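About Pondum

Pondum is a small company in Andisville. We test whether robot arms can do ordinary chores yet, at home and on the shop floor, and we publish what we find. We don't build arms and we don't sell them.

We started with one question from a local parts maker, Caron: could a machine take over the small bench jobs that fill up a shift? We said we would find out. The answer so far is "some of them, on a good day." 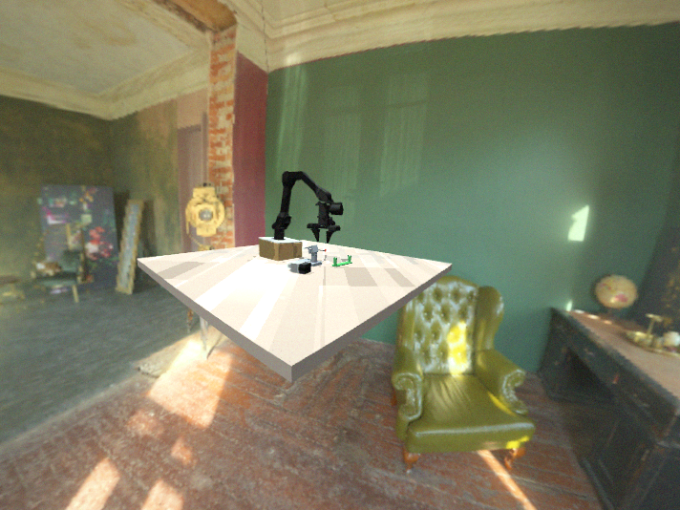
The bench in simulation, with the arm over a few small parts.

What we test

Most of our work is done in simulation. We set up a table, put an arm on it and lay out a handful of parts. Then the control software tries the job again and again. Our last round on small parts ran 1,093 attempts. Of those, 655 ended with the part where it belonged. A person new to the bench gets there nearly every time, so there is a long way to go. 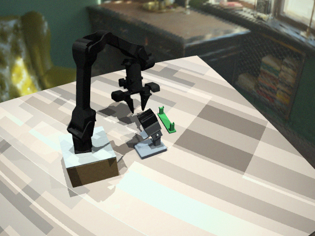
Gripper open above the ribbed black block, green bracket to the right.

Small parts are hard for a few reasons. A gripper with two fingers has to come in at the right angle, and a part that leans needs a different angle from one that lies flat. Thin pieces slip. Household chores bring the same trouble — a spoon in a drawer is a small part too — plus soft things like towels, which we have only begun to look at.

How we work

Each job gets at least 400 attempts before we write a word about it. We count a drop as a miss, even if the arm picks the part up again afterward. We move the parts between attempts and change the light and the room, since software that only works on one tidy table is of little use to anyone.

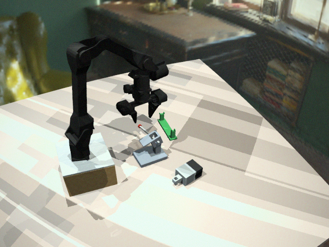 Stand with the red-tipped rod, and a gray and black part lying near it.

Our test software is called Flundus. It keeps the layouts, runs the attempts and stores the results. Schools and small shops can ask for a copy. The current set holds 1,000 layouts, and we add more each November.
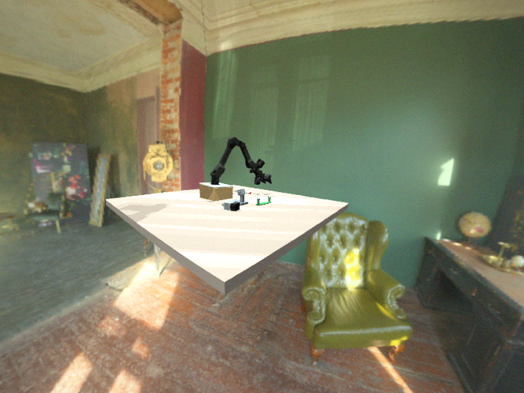 Wide view of the table, with the box in front of the arm's base.

Working with us

If you have a chore you would like tested, write to us with a short description and the sizes of the parts. We read everything. Jobs with glass or liquids are on hold for now. Visitors are welcome at our Andisville office most mornings after 9 — please call ahead.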